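OK so I said I'd write something up about learning my grandmother's groundnut soup and then I vanished for most of November. Sorry! Going to do it now in bits while the rice is on.

First thing to know is that she never wrote any of it down. My cousin Kekeli Akpalu has the closest thing to a recipe, which is a voice message from years ago with a lot of pot lids banging and Grandma saying "until it looks right" four times.

I've listened to it so often I can do the lids. She starts with the onions, ginger, garlic and one whole hot pepper, all steamed in with the chicken and its own juices before any water goes near it. I skipped that step for years and wondered why mine tasted thin.
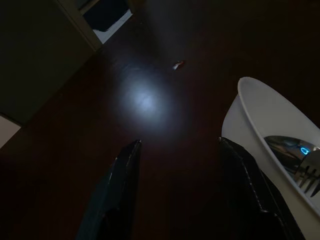 Then the peanut paste. I use 200 grams for a pot that feeds the four of us with some left for lunch, and it has to be the plain kind, just peanuts, no sugar. Please don't use the sweet stuff, I did it once in college and my roommate still brings it up.

You loosen the paste with warm water in a separate bowl first, a little at a time, and it will seize up and look terrible and you will think you've ruined it. Keep going. A minute later it goes smooth and pale and lovely.

Tomatoes next. Kekeli blends hers raw, I boil mine whole with the pepper and then blend, and we have had this argument at every family gathering since we were teenagers - I think mine is sweeter, she thinks mine is lazy.

After that it's low heat and patience. 25 minutes at the very least, and I usually go closer to an hour, stirring now and then so the bottom doesn't catch. You're waiting for the little pools of reddish oil to come up on top. THAT is the "looks right" she was talking about, I'm sure of it now.
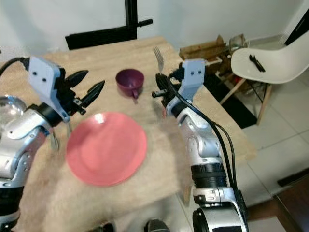

Pink plate on the light wood table.

Somebody asked what to eat with it. Rice balls in our house, always. Cook the rice softer than you think you should, mash it with the back of a wooden spoon while it's still steaming, then wet your hands and shape it. My son is 13 and makes them the size of softballs, and I've stopped fighting him on it.

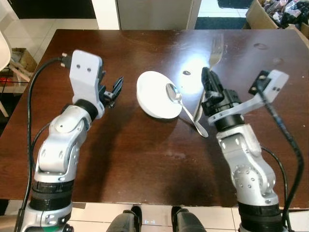 Fufu if you have the arms or the time, and I mostly have neither on a weeknight. Plain boiled yam is good too. My husband eats it with buttered toast and I love him anyway.

It keeps three days in the fridge and gets thicker every day, so save a cup of stock to thin it out. The second day is the best one. Grandma used to hide a bowl of it behind the milk for herself and we all pretended not to know.

Rice is done, got to run! If you make it, tell me which side you're on about the tomatoes. Kekeli is reading this so choose your words.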